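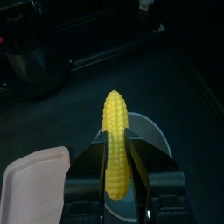
3 min read

Hovura brings its play food library to Tadmont

July 16, 2026

Hello from the Hovura workroom, where I'm typing this at one end of a table and trying to keep my tea away from the sweetcorn. I'm Maricel Aquino, I started Hovura, and I'm very happy to say that our play food library opens its second branch in Tadmont this month!

If you haven't come across us before, we lend out pretend food. Families, childminders, nurseries and playgroups can borrow a box, keep it for 8 weeks, then swap it for another one. We have 741 pieces on the shelves at Tadmont, sorted into 116 boxes, and every box has a theme. There's a breakfast one, a picnic one, a greengrocer's one (my favourite, I'm not hiding it) and a Sunday dinner one with far too many potatoes in it.

The yellow corn cob has become a bit of a star with us. It's small, it's very, very yellow, and it has those neat rows of bobbly kernels that children can't stop running a thumb along. When we tried the greengrocer's box with families at our first branch in Wulell back in January, the cob was the piece that kept going missing. One came home to us in a wellington boot. Another went on holiday. We've since bought more of them, and every greengrocer's box in Tadmont has its own.

I get asked a lot why anyone would borrow plastic vegetables when you can buy a set in any toy shop. Well, you can, and we did, and then my two were bored of it in a fortnight and it lived under the sofa for four years. Swapping keeps it fresh (sorry) and it means that a child who only wants to serve cake can have a box that's nearly all cake. It also means somebody else has the bother of storing it, and that somebody is me.

People do use the boxes in ways I hadn't planned. I've had a grandad tell me he lays the table with his granddaughter every afternoon, proper plates and all, one vegetable to a plate, and then she tells him off for not finishing. A childminder in Wulell uses hers for shopping lists. She draws the food, the children go and find it in the basket, and there's usually a row over the till. I love hearing these, so please do keep sending them.

A word on cleaning, as it's the thing parents ask about first. Everything gets washed by hand in warm soapy water when it comes back, and the corn gets a going over with a soft brush too, as crumbs love to settle in between the rows. Anything cracked or chewed through is taken out. All we ask is that you give your box a wipe and a quick count before you bring it back.

The new branch is at the Husar Rooms in Tadmont, through the side door and up the ramp. Membership is £4 a month for families, and playgroups can ask us for a group price. You're welcome to come in and have a rummage before you join. Bring the children, they'll choose faster than you will.

Boxes can be reserved at the desk or by phone. The greengrocer's boxes are popular, so do put your name down early if it's corn you're after.

Press contact: Maricel Aquino, Hovura. Samples of any box can be lent out for photographs on request.

ENDS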